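The word I could not find in the shop

When I moved here, I thought that my English was finished. I had studied it for many years, I had passed the exams, and I could read a novel without a dictionary. Then I went to buy food, and I found out that I did not know the word for the thing you pull a paper number from at the cheese counter. I still don't know it. My neighbor Halina says it is "the ticket thing," and she has lived here much longer than me.

I want to write a little about learning words from shops, because several people asked me how I practice. I keep a small notebook in my coat. It has 544 words in it now, and almost all of them come from markets, bakeries and one hardware store in Pindwood where the owner is very patient with me. A friend from my old course, Máté, uses a phone application with cards and he told me proudly that he has passed 3000 words. But last January we went together to buy a lamp, and he could not ask for a dimmer switch. He showed it with his fingers, turning the air. The man understood him at once, so maybe this proves nothing.

My rule is simple. I write a word only if I needed it and did not have it. "Ripe" is on the first page. In my language we use one word for ripe and for grown-up, the same for a fruit and for a person, and I once told a colleague that her son looked very ripe. She laughed so much that she had to sit down. After that I wrote the word in big letters, and under it I wrote "fruit, cheese, NOT SONS."

Fruit is a good subject for this kind of learning, I think. People who sell fruit like to talk about it, and they repeat the same words every day: firm, soft, bruised, sweet, mealy. "Mealy" took me a long time. I thought it had something to do with meals, so I said yes, please, two mealy apples. The lady at the stand looked at me with pity and gave me other ones.
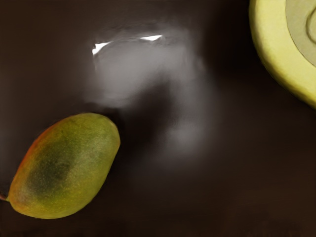
Mango: green, yellow and a bit of blush.

"Blush" is also in the notebook, on the same page as "speckled" and "stem." I knew blush only as something that happens to a face, and then Menaka from my evening class used it about a peach. She speaks four languages and she is not shy in any of them. She told me that with some mangoes the color tells you very little, and that it is better to press gently near the stem and to smell it. I wrote down "press gently" as one word, because I like how it sounds.

The notebook also has mistakes in it, and I leave them there. On one page I have written "a loaf of soap." On another page there is "aisle," which I spelled in five different ways before I looked it up, and none of my ways had an S. I was a little angry about this S for the whole evening.

If you want to try it, take a notebook that fits in one hand, and do not make it beautiful. I had a beautiful one before, with a cloth cover, and I was afraid to write in it. Write the sentence where you heard the word, and not only the word - the sentence is what comes back to you later, when you stand in line and somebody is waiting behind you. I read two pages in the morning with my coffee, and I don't test myself.

My next plan is the post office. Ruairi, who sits beside me at work, says that I should go there at four in the afternoon, when the line is long and everybody complains. He says I will learn more there than in any class. I already bought the envelopes.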